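Masking the hand out of wrist-camera images before cloth segmentation

The Koladeck pipeline segments cloth from the wrist camera and passes a grasp candidate to the planner. On a covered hand the segmenter has a known fault: it labels the sleeve as cloth and the planner then tries to pick up its own arm. This page describes how to build a self-mask that removes the hand and sleeve from the image before segmentation. It assumes Grirkosden is installed and that the wrist camera has already been calibrated against the palm.

1. Record a masking set

Run the arm slowly through the poses it will use for the task, with the fingers open, half closed and closed. Record joint angles together with the images. 600 images are enough for one hand. Use the same sleeve that will be worn during the task; a mask built on one covering does not transfer well to another.

Include poses with the target in view. A crumpled garment in a basket is a useful case, as its folds look much like the folds of a covering at close range.
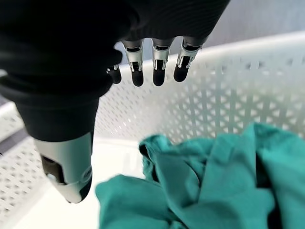
Check the time stamps before going further. If the joint log lags the camera by more than 2 frames, the rendered fingers will trail the real ones and the mask will leave a bright edge along the metal segments. Correct the offset in the recorder settings and record again. Shifting the log afterwards works only if the lag is constant.

2. Render the rigid parts

The finger segments, fingertips and thumb housing are rigid and can be projected from the hand model. For each image, the renderer takes the joint angles and the palm-to-camera transform and writes a binary mask:

grirkosden render --model hand.urdf --log joints.csv --out rigid/

Dilate the result by 7 pixels. This covers small errors in the calibration and the play in the finger joints. A larger value starts to remove the strip of image between the fingertips, where the grasp point often lies.

3. Learn the soft part

The sleeve can't be rendered. It bunches differently each time the wrist turns, and its outline depends on how it was pulled on. Label it by hand in a subset of the images, then fit the small network supplied with the package:

grirkosden fit-soft --images raw/ --labels sleeve/ --rigid rigid/

The rigid mask is given to the network as a second input channel. Without it, Magdolna Csizmadia found that the network confused dark fingertips with sleeve shadow, which did no harm in itself but made the outline flicker between frames.

When choosing images to label, take wrist angles at both ends of the range first. The deepest folds occur there, and the covering takes up most of the upper left of the image. Choose backgrounds with several materials in them: pale plastic, wood, patterned carpet. Thin cables on the floor should be left unlabelled, even where they meet the sleeve.

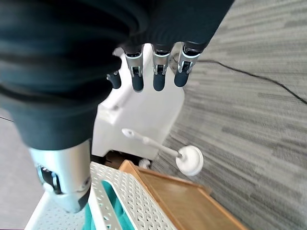
Split the labelled images by recording session. A random split puts near-identical neighbours on both sides and the score will look better than it is.

4. Combine and apply

Take the union of the two masks and set those pixels to the ignore value expected by the segmenter (255 in the default configuration). Do not paint them black. The segmenter treats black as a surface and will return it as dark cloth.

In the Koladeck node file:

self_mask: on
mask_source: union
ignore_value: 255
hold_frames: 2

The hold_frames setting keeps the last good mask when the soft network returns nothing, as sometimes happens in fast motion.

5. Test on the hard cases

Dark cloth close to the fingers is the hardest case. The mask must stop at the hand and leave the cloth. Test with grey or black items lying near the knuckles, and with motion blur present in the background.

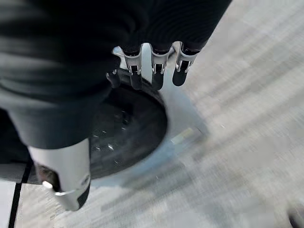

Wrist view for the step 5 test: dark grey fabric against the fingers, with a glossy black disc partly beneath it.

View the mask as an overlay and look at two places: the boundary between palm and fabric, and the fingertips. If fabric is being removed with the hand, add more images of this type to the labelled set and repeat step 3. If a fingertip is left in, the fault is nearly always in the calibration, so repeat that first.

Glossy dark objects may show reflections that the segmenter reads as separate small items. The self-mask does not help with this. Raise min_area in the segmenter instead.

Known limits

The soft network adds around 2 ms per frame on our machine. Masks are stored per hand and per sleeve, and the loader does not check that the right pair is in use. The Zandada planner reads the ignore value from its own file, so change it in both places.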